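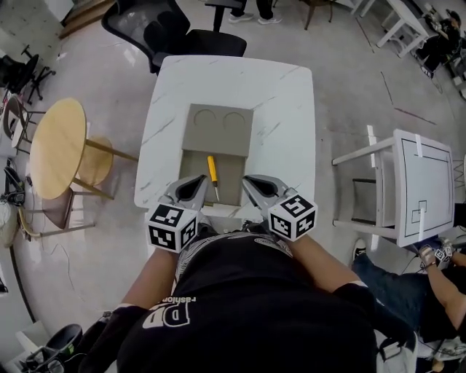 Quintela Choir Releases First Recording of Restored Evening Hymns

Jiltcombe – The Quintela Choir will release its first full-length recording this March, a two-disc set of evening hymns drawn from a handwritten hymnal that had been out of use in the parish for two generations. The set is titled Lamps at the Door and will be issued by Wokano, an independent label that specializes in choral and organ music.

The recording contains 31 hymns selected from the 84 in the original book. All are sung in four parts, most of them without accompaniment. Six include organ, played by Henrique Cunha, who has served as organist at St. Bride's in Jiltcombe for the past nine years.

The hymnal was compiled by hand by several members of the parish and was used at Thursday evening services until the services were discontinued. It was kept in a cabinet in the vestry, along with a set of loose alto and bass parts that did not match the page order of the book. Choir director Margarida Peixoto began comparing the parts with the hymnal after a former singer asked whether a particular tune, known in the parish as "Brorier," could be sung at a funeral.

"I knew the name of the tune and I couldn't find it in any printed hymnal we owned," said Peixoto. "It was in the handwritten book under a different first line. The melody was complete, the tenor was complete, and the alto stopped after the second verse. We sang it in unison at the funeral. After that people kept asking when they would hear it again."

Peixoto and Kamlesh Tiwari, a composer and arranger who sings bass with the choir, prepared a performing edition over the following three winters. Where a part was missing, Tiwari wrote a new one in the style of the surrounding hymns. The printed booklet marks each of these passages so that listeners and other choirs can tell the older material from the new.

"Most of the writing is very simple and I tried to leave it that way," said Tiwari. "The people who wrote these parts knew who would be singing them. The bass line hardly ever goes below a low G. The sopranos get one high note per verse, usually near the end, and then they come back down."

The texts deal with nightfall, rest, safe travel and thanks for the day's work. Several are based on psalms, including Psalms 4, 91 and 121. Others appear to be original to the parish, and the authors are not named in the book. A short essay by Joana Calado, who edited the texts for publication, discusses what is known about their sources and lists the places where spelling or punctuation has been changed.

Calado kept the verses in the order found in the hymnal, including two hymns in which the doxology comes before the final verse. "That is how they were sung, so that is how they are on the recording," she said.

The sessions took place at St. Bride's over five evenings. The church has a stone floor and a plaster ceiling, and the choir stood in a half circle at the chancel step – the same position it uses for services. Recording usually started at 8:30 p.m., after traffic on the main road had died down. Engineer Margarida Coelho used a small number of microphones and made few edits. Some of the hymns are heard in a single complete take.

"There is a lot of room in the sound," said Coelho. "If you listen on headphones you will hear pages turning and, on the second disc, a bit of rain. I could have taken those out. The choir asked me to leave them."

The opening hymn on the first disc is "Now the Field Is Still," sung by the full choir. The second disc opens with the organ and closes with "Brorier," now with its alto line completed. The total running time is 115 minutes.

The performing edition will be published on the same day as the recording. It is spiral bound, lies flat on a music stand and includes an organ reduction for rehearsal. Churches, schools and community choirs may photocopy individual hymns for use in worship without paying a fee. Concert performances and recordings require permission, which can be requested from Wokano in writing.

Work on the edition was paid for in part by a parish appeal that raised $2,754. The remaining costs were met by the label and by ticket sales from last year's Advent concert.

Launch Concert

The choir will present selections from the recording at St. Bride's, Jiltcombe, on a Thursday evening in March. Doors open at 6:45 p.m. and singing begins at 7:30 p.m. The program will last up to 2 hours, including an intermission. Admission is free and no tickets are needed. A collection will be taken for organ repairs.

Audience members will be invited to join in four of the hymns. Words and melody will be printed in the program, and Peixoto will teach the refrains before the concert starts. Singers who would like to learn the harmony parts may come to an open rehearsal at the church the same afternoon at 4 p.m. Music will be provided, and no audition is required.

The church has step-free access from the north side. Parking is available in the school lot across the road after 6 p.m. Large-print programs can be reserved by calling the church office before the day of the concert.

Availability

Lamps at the Door will be sold as a two-CD set with a 40-page booklet and as a download. The booklet contains all sung texts, Calado's essay and notes on each tune by Tiwari. Copies of the CD and the performing edition will be on sale at the launch concert and afterward from the church office and directly from Wokano.

Review copies and sample pages from the performing edition are available to newspapers, radio programs and church music publications on request. Peixoto and Tiwari are available for interviews.

About the Quintela Choir

The Quintela Choir is a mixed-voice choir based in Jiltcombe. It sings at Sunday services and gives two concerts a year. Its repertoire is mainly hymns, psalm settings and short anthems. Rehearsals are held on Thursday evenings in the church hall, and new singers are welcome in all parts, tenors especially.

About Wokano

Wokano is an independent record label that releases sacred and choral music by small ensembles. It also publishes sheet music connected to its recordings.

Media contact: Joana Calado, for the Quintela Choir, care of the church office, St. Bride's, Jiltcombe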